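Filed under: Software & Machines | Local Business

Statum lets its Skaltar software out of the workshop

15th April

14 comments | 62 shares

After a winter of promising anyone who asked that it was very nearly ready, the Luritz software firm Statum has put out the first public release of Skaltar, the program it uses to turn recordings of people's hands at work into something a robot arm can learn from. It can be downloaded from this morning, it runs on an ordinary desktop computer with a decent graphics card, and it is free for schools, colleges and anyone tinkering at home. Firms will pay a yearly fee, which Statum has yet to settle (we did ask, twice).

Regular readers may remember the short piece we ran in November, when the company was still calling the thing "the sorter" and it could only be worked by typing commands at it. The name has changed, there are now proper windows and buttons, and the job it does has grown a good deal, though the heart of it is much the same. A person picks up a gripper with a camera on it, does some small everyday task, and puts the gripper down again. Skaltar takes the recording, works out where the gripper was in the room at every moment and how far its fingers were open, and writes all of that out in a form that a control program can be trained on.

That sounds simple enough over a cup of tea. Renato Zapata, who wrote most of the tracking code and was kind enough to spend the better part of an afternoon with us, says the trouble is all in the joining up. Each camera keeps its own time, and the clocks drift apart. A lens wide enough to take in a whole room bends every straight line in it, so the software has to unbend them before it can measure anything. Then there are the bright lights, and the shiny metal that throws them back, and people walking through the background on their way to somewhere else.

"A robot doesn't know that the man going past with a rucksack has nothing to do with picking up a cup," he told us. "You and I know it without thinking. The software has to be shown that the room can change and the job stays the same, and so I'd much sooner have recordings from a busy place than from a tidy cupboard."

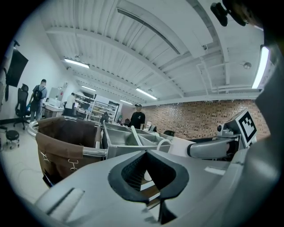

Busy is good: the divided tray as a gripper camera sees it, with the workshop carrying on behind.

The biggest change since November is in how Skaltar decides what to keep. Early versions took every recording they were given and left the weeding to whoever was sitting nearest, a job that by all accounts went round the office like the washing-up. The new release looks each one over and marks it as usable, doubtful or spoiled, and it gives its grounds in a plain sentence at the side of the screen: "left gripper lost for too long", say, or "finger opening jumps between frames". Nothing is deleted. A spoiled recording goes into a separate folder, and you can drag it back again if you think the program has been too fussy.

Statum tried this out on a set of 2000 recordings that its own people had already sorted by hand. Skaltar set aside 847 of them as doubtful or spoiled, rather more than the human sorters had, and Mr Zapata was quite prepared to be cross about it until he sat down and went through the disagreements. Plenty of them were fair. The program had noticed small hitches in the timing that are next to impossible to see by eye, where the picture and the finger readings had slipped a little out of step. Others were plainly wrong, including a whole run of perfectly good recordings turned down after somebody had moved a lamp. The setting that caused it has been loosened for the public version, and there is a slider for it under "Lighting" if you want to put it back.

The second half of the release is a planner called Umali, which Statum had been keeping as a separate product and has now folded in. Umali takes the movements that Skaltar has recovered and asks whether a particular robot arm could really make them. People are wonderfully bendy, of course. We lean, we go up on our toes, we turn a wrist over in a way that would have a bolted-down arm hitting its own elbow. Umali goes through each movement, shows the stretches an arm could follow in green and those it couldn't in amber, and where it can it offers a slightly different path that ends in the same place.

Pilar Bustos, who looks after that side of things and came to Statum from a firm making warehouse conveyors, told us the planner had been tested against 3152 separate movements before she would agree to the release date. She is a cheerful and very exact person, and she was keen for us to say that a green line on the screen means the arm can reach and no more than that. It does not mean the arm will hold on to what it has picked up. Grip is a matter for the trained control program, and that in turn depends on how good the recordings were in the first place, so round you go again.

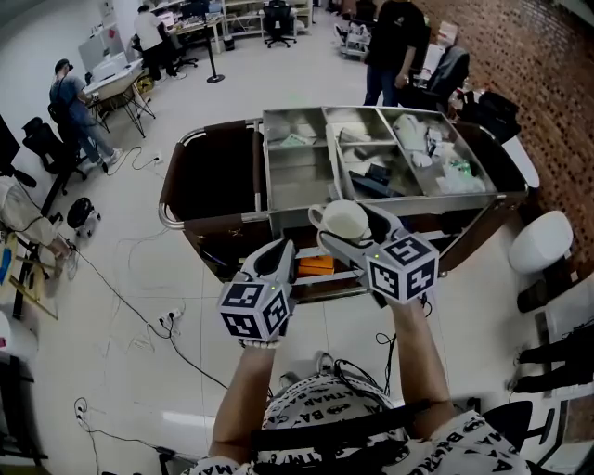 Two-handed work is where the new tracking earns its keep, and it was also what held the release up. With one gripper there is only one thing to follow. With two, each keeps getting in the other's way, and for a good while the software would swap left and right halfway through a task and carry on quite happily with the hands crossed over. The answer lies partly in those white cubes under the grippers, with their black-and-white square patterns on the faces. Each pattern is different, so Skaltar needs only a decent look at one face to say which gripper it belongs to and which way it is turned. When a hand is lifted over the cart with a mug held in the fingers, as the right one is, the program follows the cube and leaves the mug alone. If all the faces of a cube are hidden it guesses from the last movement it saw, draws the guess as a dotted line, and lowers its score for that stretch of the recording.

We were glad to hear that last part, having sat through our share of demonstrations in which a computer was very sure of itself and very wrong. Ms Bustos feels the same way. The dotted line was her idea, and she says it came out of a long argument about whether users would find it worrying. Her view was that they ought to be a little worried. The score can be seen at every point along the recording, and you can tell Skaltar to cut away any stretch that falls below a level of your choosing and keep the rest.

There are limits, and Statum has put them at the top of the instructions where people might read them. The release handles rigid things and soft bags tolerably well but makes a poor fist of anything see-through. It expects the same markers to be used from start to finish, so swapping a cube midway will confuse it. It wants a fair amount of disk space as well, and Mr Zapata suggests an external drive for anyone planning to record more than an afternoon's worth. Mac users will have to wait. He would not be drawn on a date, although he did go a bit pink.

As for what people might do with it, the company has had enquiries from a hospital laundry, two colleges and a gentleman who restores clocks and wonders whether a robot could be taught to hold the other end. All were sent an early copy. The clock gentleman has already reported three faults, all now mended, and is thanked by his initials in the release notes.

Statum will hold an open evening at its workshop later in the spring for anyone who would like to see Skaltar and Umali running, with a chance to pick up the grippers and make a recording of your own. Places are limited and the firm asks that you book through its website. Children are welcome with a grown-up. Sensible shoes, please, and there is parking behind the building after five.

A small pack of 2000 sample recordings comes with the download, so you can try the sorting and the planner without owning a gripper at all. The pack is a separate file, and Mr Zapata asks us to mention that it should be unpacked into its own folder before Skaltar is opened for the first time, or the program will look for it, fail to find it, and sulk until it is restarted.

Tags: robot software, motion tracking, planning, Luritz

14 comments | 62 shares

Related stories
Statum's "sorter" learns left from right
Evening classes in programming return to Luritz college
Can a robot fold a fitted sheet? We went to find out
New bus timetable: what changes and when
Letters: more on the library self-service machines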